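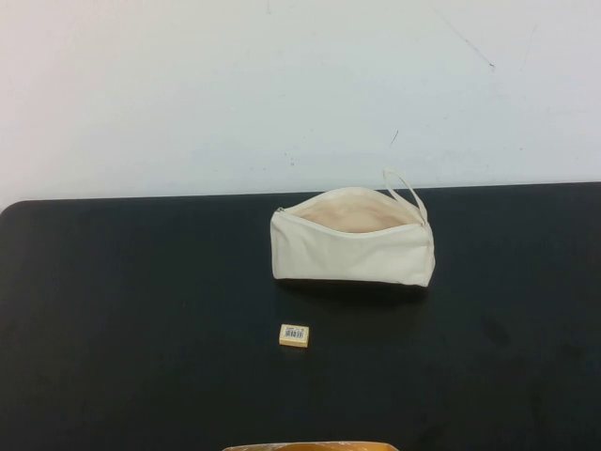
The gauge at Nonmont read 98 when Kalevi Hyvönen signed for the night shift. The previous entry, in Manninen's hand, read 98 as well, and so did the one before it. He opened the cabinet and tapped the float arm. It moved freely.

The reservoir held water for 2574 households in Kurar. Draw was heaviest at six in the evening, and the level should have dropped by then and recovered before midnight. He turned back two pages. It had dropped every evening until June.

He telephoned the pumping station at Nastden. The operator confirmed that both pumps were running and that outflow was normal — 500 litres a second, metered.

"And inflow?"

"Closed since the repair."

Hyvönen wrote this down. He took the lamp and the sounding line, climbed to the hatch and let the weight go. It touched water at the 98 mark. He drew it up, dried it and lowered it again.

At ten past two he entered the reading and initialled it.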